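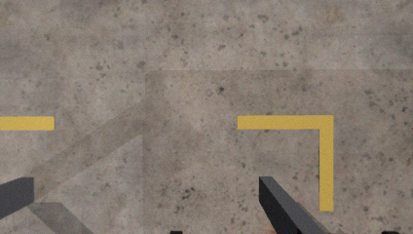
Yellow markings on speckled gray concrete.

Brondero Floor Marking Tape - Safety Yellow

Every workshop has a line on the floor that everyone agrees not to cross, and a pallet sitting on top of it. Brondero can't do anything about the pallet. We can make sure the line is still there when somebody finally moves it.

Brondero is a heavy vinyl tape with a rubber adhesive, made for aisles, storage bays and the patch in front of the electrical panel where people like to park brooms. It goes down by hand, cuts with a utility knife and comes up in long pieces if you warm it first with a hair dryer. Borrow one. Give it back.

What's in the carton
8 rolls, safety yellow
1 plastic squeegee, which you will lose
1 instruction sheet, see above

Before you start
Sweep, then degrease, then sweep again. Tape sticks beautifully to dust, and dust sticks to nothing. New concrete needs to cure fully before you lay anything on it. If the floor has been sealed with Hervieu or another wax finish, strip the wax or use Flirnora floor paint instead. We sell that too, so no hard feelings.

Snap a chalk line for any run longer than your arm. You may believe you can lay a straight line by eye. Your coworkers will be looking at the result until you retire.

Wait 6 hours before letting carts over it. Forklifts should wait overnight - and should not pivot on the tape at any age.

Will it go around curves?
Gentle ones. For tight corners, cut two strips and butt the ends together square.

Can I use it outdoors?
You can. We won't refund it.

Does it come in other colors?
Red and white are due in January. Purple has been requested more often than we can explain.

Ordering
Item 186, sold by the carton. Orders of 1000 cartons or more ship by freight, and we'd love to hear what you're building. Tratonix tape dispensers are sold separately and fit every Brondero roll.

Page updated Thursday, December 19, 2024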